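Why did the robot drop the bottle?

Hi again! Last time I promised to tell you about my worst day at work, so get comfy.

I teach robots to pick things up. That sounds easy, right? You've been picking things up since you were a baby. You grab a cup, your fingers feel it, and if it starts to slip you squeeze a little harder before you've even had time to think "uh-oh." Robots don't get that for free. Somebody has to teach them, and on our team, that somebody is me and my friend Nkechi Ugwu.

Our robot is called Birum. (Nkechi picked the name. I wanted Grabby.) Before we let Birum touch anything real, we make it practice inside a computer, in a pretend world called a simulation. It's a bit like a video game, with pretend bottles, pretend shelves and even pretend gravity. If Birum knocks something over in there, no one has to get the mop! We press a button and everything pops back where it started.

So Birum practiced with a big white bottle. It practiced 3980 times. Reach out, close the fingers, lift, put it down, start over. By the end it was really good at it, and I was very proud and maybe a little bit show-offy at lunch.
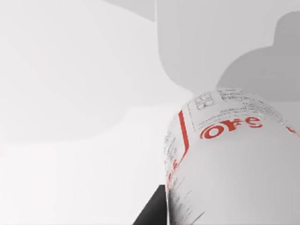

Then came the big day, when we switched on the real Birum with a real bottle full of real soap. The arm went out. The fingers closed. Up went the bottle, and I started to cheer...

...and it slid right out and went SPLAT.

There was soap on the floor, soap on my shoes, and soap in Nkechi's bag, which she still brings up. I hit the big red stop button, and the arm froze. We call that the emergency stop, and it's the first thing you learn in our lab. You don't wait to see what the robot does next. You hit the button, and then you look.

Okay, so what went wrong? It took us 4 days to find out!

My first guess was that the bottle was too heavy, so we weighed it. Nope, it was the same as the one in the computer. Nkechi's guess was that Birum had reached for the wrong spot. We watched the video very slowly, and nope again, the fingers were right where they should be.

Then I picked up the bottle myself to put it away, and it nearly slipped out of my hand too. It was slippery! A tiny bit of soap had dribbled down the side.

Have you ever tried to run on a wet floor in socks? (Please don't.) Your feet slide because there isn't much friction. Friction is the rubbing between two things that helps them stick together. In our pretend world, I had typed in one number for friction and used it every single time. Birum had only ever met perfectly dry bottles. It had no clue that a slippery one could exist.

So that mistake was mine. Birum did exactly what I'd taught it.

We fixed it in 2 ways. First, we changed the pretend world so that some bottles were dry, some were damp and some were as slippery as a fish. Second, we gave the real Birum touch sensors, little pads that can feel when something begins to slide. Now it can squeeze a bit more, or put the bottle down and try again.

It still drops one now and then. We keep a towel next to the stop button, and Nkechi keeps her bag in the other room.

Want to try it at home? Ask a grown-up for an empty plastic bottle with the cap on. Lift it using just your thumb and one finger. Now wet the outside, stand over the sink and lift it again. Can you feel your fingers squeezing harder all on their own?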